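Section 3: Laying the Tea Table

1. Spread the grid cloth and smooth it from the middle out. A few ripples are permitted. The grid is for lining things up, a job most guests do by elbow.

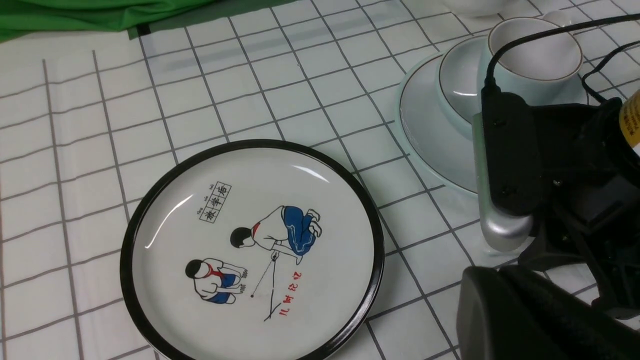
2. Put the black-rimmed plate on the left, schoolboys right way up for whoever gets the cake.

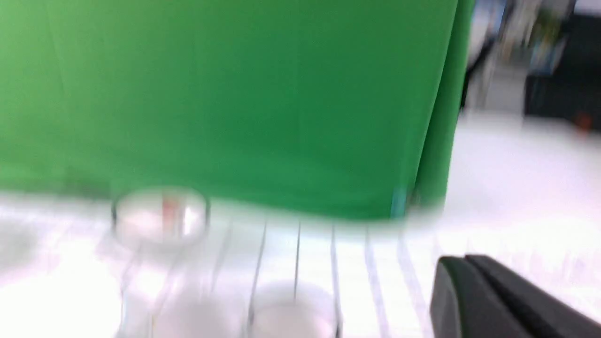
CAUTION: Glazed rims chip. Set pieces down flat — never slide them.

3. Stack the pale blue pieces in the center, largest at the bottom.
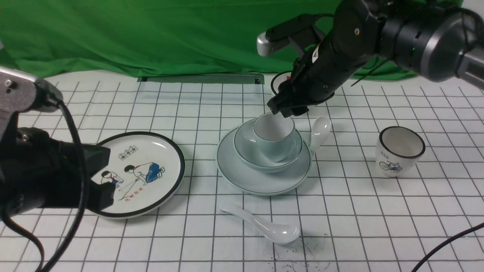
NOTE: Cups go on last. Lift by the body if the handle looks doubtful.
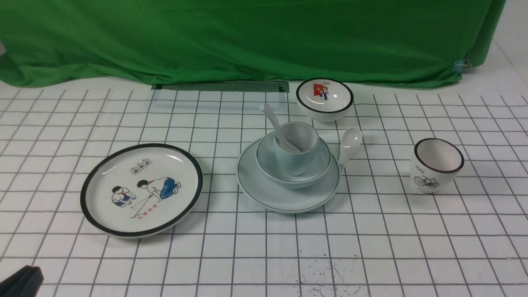

Mohit Solanki: I put the plate on the right and tea was still served.

23 comments · 148 shares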